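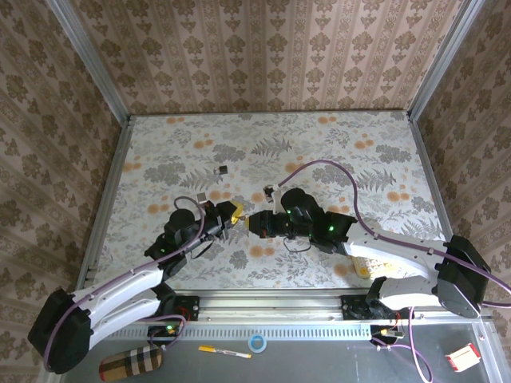 I have been putting off writing this because I know what the comments will look like. Half of you will say the training is fine and I'm being sour, and the other half will want to know where to get the answers. I can't help the second lot.

For anyone who doesn't follow these things, Zasovent is the stock and ordering software we use at work, and last year they brought in a certificate for people who look after it. Associate level, then Practitioner. My manager, Irfan Awan, came back from a sales lunch convinced we all needed one. I sat the Associate exam on a Thursday morning and passed, and I'm still not sure what I passed.

Let me start with the course. You get a login to a site called Clalus, where there are 8 modules, each a string of videos with a quiz at the end. The videos are mostly a man clicking through menus and reading the menu names out loud. If you've used the software for a month you know all of it. If you haven't, I doubt you'd remember any of it, as there's no practice system to try it on. You watch somebody create a supplier record and then you're asked what colour the warning banner was. I wish I were exaggerating. It was amber.

The quizzes can be retaken straight away with the same questions in the same order. I got one wrong on purpose to see what would happen, and it told me the right answer and invited me to have another go. So everyone who finishes the modules gets full marks, and the progress report that goes to your manager shows a room full of geniuses. Irfan printed ours.

Then there's the business of practice tests. Search for the exam name and you get page after page of sites promising the real questions. Kiani was the one a colleague paid for, and she let me look through her copy. I'd expected it to be rubbish. Some of it was. There was a question about a screen that was taken out of the software two versions ago, and one where the answer marked as correct was flatly wrong — it would have you delete a purchase order that had already been part received, and good luck explaining that one to the warehouse. But a fair number of the others matched what I'd been asked, nearly word for word. I don't know how they came by them and I've got a fair idea.

What bothers me is less the cheating than how little difference it makes. The exam doesn't ask you to do anything. It asks where a button is, or what a report is called, or which of four settings is switched on when you first install. I look after a live system and I couldn't tell you what was on by default, because I changed it years ago and have never wanted it back. I look things up. So does everyone good that I've worked with.

Hina Durrani disagrees with me, and she knows the thing far better than I do, so I ought to put her side. She thinks a basic certificate is only meant to show you've been in the building. It gives people the right words, so when they ring support they can say which screen they're on. She also says that new starters like having something to work towards. Fair enough, I suppose. I'd be happier with that if the certificate said so, where the page says it "proves job-ready expertise". Hina has 10 years on the system and hasn't bothered to sit it.

The money I find hard to swallow. The Associate badge lapses after 2 years, and to renew it you sit the same sort of exam again, at the full fee. They say this is to keep up with changes to the product. All right, but then test me on the changes. A short paper on what's new would be useful and I'd probably do it without grumbling much.

I did the Hurkier course at my last job, which was for a much duller bit of software, and that was the opposite in every way. They gave you a broken set of accounts and an afternoon and you had to sort it out, with the manual open next to you. You were allowed to ask for help, too. I failed it the first time and deserved to. I can still remember what I did wrong, which was to trust the opening balances, and I've checked them first on every job since.

Irfan wants me to do Practitioner in the spring. I've asked him to find out whether there's a practical part, and if so who marks it. He's emailed them twice. So far he's had a brochure and an invitation to a webinar, and the webinar is on at half past five.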